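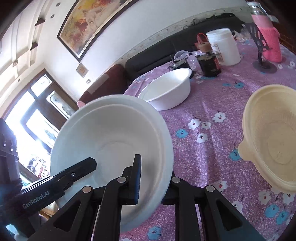
How to Get a Referral Through a Business Association

Joining a business association costs money and takes up evenings. Many small companies pay the fee, go to one event and let the membership lapse. This guide covers how to use a membership to get introduced to people who might buy from you, supply you or partner with you abroad.

Before you start

Check that your membership is active and that your entry in the member directory is correct. At the Gultstead association there are 134 member firms, and the directory is the first thing anyone looks at when your name comes up. Make sure it shows:

A phone number that someone answers
The name of one person
What you sell, in one plain sentence
The towns or countries where you already do business

If your entry still says "solutions provider" or something close to it, change it. A freight company should say it moves freight.

Step 1. Decide who you want to meet

Write down the kind of company, the job title and the place. "Importers" is too broad. "Purchasing managers at food importers in Kovetton" is something a fellow member can work with. Keep the list to four entries at most. You can always ask again later in the year.

Step 2. Find the member who knows them

Go through the directory and mark the firms that deal with the same customers you want but sell something different. Packaging suppliers, customs brokers and accountants are good places to look. Past event programs are useful too, as they show who has spoken alongside whom.

Step 3. Ask for a short meeting

Send an email to one member at a time. Do not copy in the whole list. Keep it under 60 words if you can. Something like this works:

"Dear Ms. Asante, we are both members of the association. I run Gyamfi, a cold storage business in Gultstead. I saw that you work with importers in Kovetton, and I would like to hear how you got started there. Could I come by your office for 20 minutes next week?"

Leave out the brochure and the price list. Yaa Asante has sat on both sides of this kind of email, and she deletes the ones with attachments.

Step 4. Make the request in person

Ask about their business first. When you get to your own request, name the company or job title from Step 1 and ask whether they would be comfortable making an introduction. Some people will say no — they may be protecting a contract, or they may not know the contact well enough. Thank them and move on.

Step 5. Write the introduction for them

If they agree, send two or three sentences the same day that they can paste into an email. Say who you are, what you do and why the contact might want to talk. Expect them to change the wording.

Step 6. Report back

Tell the member what came of it, even if the answer was nothing. A one-line email is enough. If you win work from the introduction, call them.

Keeping track

A simple spreadsheet is fine. Use one row per introduction, with columns for the member, the contact, the date asked and the result. Anura, a translation firm, also keeps a column for introductions it has made for others — a quick way to see whether you are giving as well as taking. Go through the sheet every December, before your renewal is due.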